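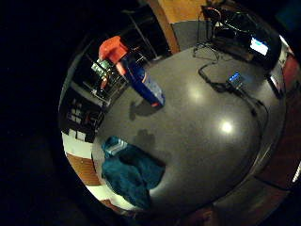 How to clean a long work table when things live on it

My work table is long and gray, and it is used for everything. People fold shirts on it, eat on it, and leave their chargers on it. For a long time I cleaned only the free part in the middle and went around the rest. After some weeks you can see the border of where you went around. So now I do it in the order I write below, and it takes me almost 30 minutes for the whole table, with the cables included.

What you need

A spray cleaner that is permitted for your surface (read the back of the bottle, please)
Two cloths, one for the spray and one for drying
A trash bin with a fresh bag
A tray or a box for small things

Step 1. Clear the table

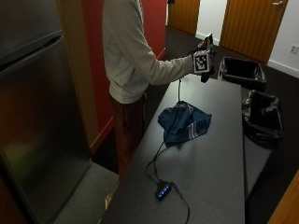 Begin with the clothes. Fabric holds crumbs, and if you spray near it you get spots that stay until the next washing. A jacket or shirt left in a heap, like the blue one with two white stripes on the sleeve or side, must go away from the table before you open any bottle. Shake it over the bin first. I keep my bins directly beside the table, so I can push the crumbs over the edge and into the bag.

After the clothes, take the paper and the packaging. Everything small goes in the tray. Do not sort it now. My neighbor Magdalini Triantafyllou sorts as she goes, and she is still at the first corner when I am finished.

Step 2. The electric things

Unplug what you can. If a hub or a laptop must stay on, do not spray in its direction at all. Spray on the cloth, at the other end of the table, and come back with it. Cables collect a gray sticky line on the lower side. Pull them slowly through a cloth that is only a little damp, and lay them in one direction, away from the place where you will work.
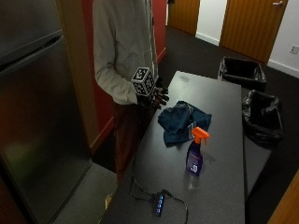

Hold the plug with the other hand while you pull, so that it does not go loose. Then lift each small device and wipe the surface under it. Put it back when the surface is dry.

Step 3. Spray and wipe

Work from the far end toward you. Spray a part as wide as your arm can reach, wait 30 seconds, and wipe in straight lines. Circles look nice when you do them but they leave marks on a dark surface. Turn the cloth when one side is dirty. With the second cloth, dry the same part before you continue to the next.

For smudges that do not leave, put the damp cloth on top and let it rest for some minutes. Scratching with the nail is a bad idea, I did this once and I still see the place.

Step 4. The floor and the shelves near

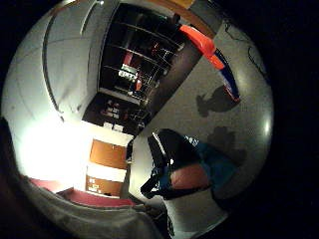 Text by Chia-jung Su
February 4, 2018

When the table is ready, look down. Much of what was on top is now on the floor. Sweep or vacuum under the table and behind the bins, also the part before the door. If you have open shelves close to your table, put there the things from the tray, but only the ones which you use every week. For the others find a closed place.

Tie the bag, put a new one in the bin, and fold the edge well over the rim so it does not fall inside. Wash both cloths the same day.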